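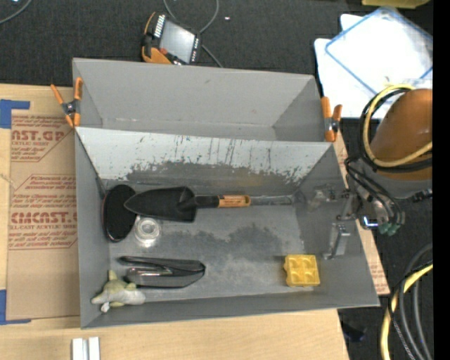
Portable Player Check, Before You Load It Up

A checklist for used and refurbished media players, with my comments
By Arnout Van Rooij

I love old portable players. I have owned far too many, and the little Furken with the scroll pad is still the best thing I have ever run with. But a used player can hide a tired battery or a failing drive, so every one I buy goes through this list before I spend an evening copying music onto it. Mark each line OK, FIX or STOP. A STOP means you quit right there and sort it out first.

1. Case and seams
Look along both long edges under a bright lamp. The two halves should meet evenly all the way.
Comment: A bulge in the middle of the back is a STOP, every time. It usually means the battery is swelling. Don't press it flat, don't plug it in, and don't pry at it with a screwdriver. Put it somewhere away from anything that burns and call your local battery drop-off.

2. Screen
Turn brightness all the way up and check for lines, dark corners and dead spots.
Comment: A few dead pixels are fine with me. The Zomo I use in the kitchen has a whole cluster near the top and I stopped seeing them after a week! Cracked glass is a FIX. Cover it with clear tape until the new panel comes.

3. Dock or USB port
Shine a light in. Look for bent pins, green crust or packed lint.
Comment: Player off before you poke around in there. Wooden toothpick, never a pin. Green crust is a FIX if it brushes off and a STOP if the pins underneath are eaten away.

4. Cable
Bend it gently at both ends while the player is connected. The charging icon should hold steady.
Comment: Bronisława Tomaszewski sent me three Gautier cables in March, all original, and two of them cut out at the plug end. Toss those. Fresh ones are cheap and they make the whole player feel new again.

5. First charge
Use a plain wall charger. Hard surface, nothing on top of the player, and stay in the room.
Comment: Feel the back every ten minutes or so. Warm is normal, too hot to hold is a STOP. Mine normally reach 100 percent in one evening. If yours is still climbing at bedtime, unplug it and carry on in the morning.

6. Battery run
Play music at half volume with the screen off and write down when it quits.
Comment: I got 27 hours out of a Motov last spring, which is wonderful for something that old. Under four hours is a FIX, so budget for a new battery.

7. Drive noise (hard drive models only)
Hold it to your ear while you skip through tracks.
Comment: A soft whir is lovely, I could listen to it all day. Repeated clicking is a STOP. Copy off anything you care about right away.

8. Headphone jack and volume
Start at the lowest setting with the headphones OFF your ears, then bring it up slowly.
Comment: Please don't skip this one. A dirty volume wheel can jump from a whisper to full blast. Crackle that clears up when you spin the plug is a FIX, and a bit of contact cleaner usually does it.

9. Volume limit
If the player has one, turn it on before giving the player to a kid.
Comment: It's in the sound menu on the Zomo and under "Extras" on the Furken, for some reason.

10. Test copy
Load 40 songs and one short video. Play the start, middle and end of each file.
Comment: Do the small batch first! I once put 2,000 tracks on a Gautier before finding out it choked on anything with an accent in the title. If the video won't open, check the format before blaming the player, as most of these only read one or two types.

11. Eject and restart
Eject properly, unplug, power down, power up.
Comment: The library should come back without rebuilding. One rebuild is OK. If it rebuilds on every start, format the player and repeat line 10.

Write the result and the month on a bit of masking tape and stick it on the back. Players I'm not using get checked again at lines 1 and 5 every six months, with the battery left half full in between.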